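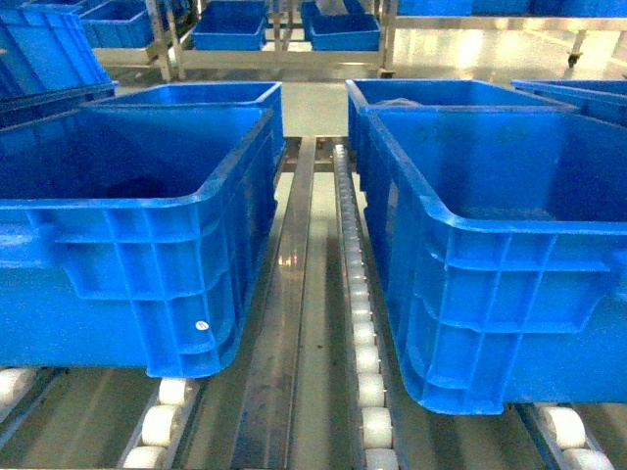

Blue crates on the roller conveyor.

Wool, linen and a very long kitchen table: a talk with Štefánia Krajčí of Jolero

By Agata Gatti

I had meant to stay an hour. When I finally got up to find my coat it was getting dark over Nollavberg, the second pot of coffee had gone cold, and Štefánia Krajčí was still telling me about hems. She makes burial shrouds, under the name Jolero, and if you had told me in the spring that I could listen to a person talk about hems for most of an afternoon I would have been polite and changed the subject.

She started sewing them 9 years ago, after her grandmother died. Before that she made drapes for a living, big heavy ones for hotel dining rooms, and she says the work isn't as different as people expect.

"It's a lot of fabric and it has to hang right," she told me. "With a drape you're fighting gravity and with a shroud you're asking it to help you. You have somebody's weight in there, and there are people at each side who have maybe never carried anything like it before. So I think about hands. I think about hands more than anything."

Her grandmother had asked for a plain burial, no casket, and the family went looking for something to wrap her in. What they found was either very thin or very expensive, and in the end Krajčí sewed one herself over two nights, out of linen she'd been saving for tablecloths. The handles were the trouble. She had stitched them on the way you would stitch them on a tote bag, and all the way across the grass she worried about them.

"They held," she said. "They did hold. But my uncle was looking at me and I was looking at the seams, and I don't think either of us heard one word the minister said. I thought, well, this can be done better, so that the family gets to listen."

On the shrouds she sells now, the handles aren't sewn on at the edge at all. They are long straps that run underneath the body from one side to the other, so the cloth is only there to cover and the straps do the lifting. There is a flat board that slides into a sleeve along the back, for stiffness, and she makes that out of untreated pine. The standard shroud has six handles. She will do eight if the family asks, and people with a lot of grandchildren often ask.

There are two main models. The Probert is wool, a thick felted cloth in undyed gray or cream, and it closes with overlapping flaps and ties. The Lollow is linen, lighter, and comes with a separate veil for the face that can be folded back while people say goodbye and laid over again at the end. I asked which one she likes better and she wouldn't be pinned down, though she did get up and fetch the wool one so that I could feel it, and then stood there stroking it the whole time we talked – so I have my own opinion about that.

"People touch the wool," she said. "I can tell you that much. At a viewing they come up and they don't know what to do with themselves, and then they put a hand on it, and they leave it there. You can't really do that with varnish. It's cold, varnish."

I wanted to know about the practical side, because I suspect a good many readers will be wondering the same things I was. Can you just do this? Mostly, yes, she said, but the place to start is the cemetery. The rules that give people trouble are usually the cemetery's own. Some want a concrete vault or liner in the ground whatever the body is buried in, and a few won't accept a burial without a rigid container. Natural burial grounds are generally happy with a shroud, and quite a lot of ordinary cemeteries will talk it over if you call early enough.

"Call and ask for the person who is in charge of the opening and closing of the grave," she said. "Ask what they need from you, and write down what they tell you. And ask how you'll lower it, if it's straps or a device, and who is going to be doing that. Then call me. I'd much sooner lose a sale than have somebody standing there on the morning with the wrong thing."

Cremation is possible too, though there most crematories want a firm container around the shroud, often a simple cardboard one. Metal is out, so there isn't a snap or a zipper anywhere in her workshop. The ties are cotton tape. She buys it on big rolls and complains about the price of it with real feeling!

Then we came to the hems. A shroud gets seen for a very short while, and I asked, maybe a little clumsily, why she would turn every edge under twice and finish the corners by hand. She thought about it for longer than I expected.

"Because the daughter is going to look at the corner," she said. "There's always one person who's looking at the corner. They can't look at the middle, you see. So the corner had better be nice."

She has help these days, two women from the town who come in for the cutting and the long seams, and in September she is adding a smaller size. It was the one part of our talk where she chose her words slowly. The smaller ones she'll sew herself, she said, and she isn't going to charge for them. I didn't ask much more about it and she didn't offer.

Most of her orders come from people planning for themselves. One man had his made in the gray and then asked to have it back on approval, like a suit, because he wanted to lie in it. He kept it. A retired schoolteacher embroiders hers a little at a time, ivy and blackbirds along the edge of the flap, and mails photographs of how it's coming along. She's up to 20 blackbirds.

"She says she isn't allowed to go until it's finished," Krajčí said, laughing, "and I notice she keeps finding room for another bird."

She walked me out to the car with a square of the cream wool folded up in a paper bag, an offcut, for no reason except that I had liked it. Shrouds are made to order, and she asks for 10 days in the ordinary way of things. When a family can't wait that long, they should call, and she'll see what is on the shelf.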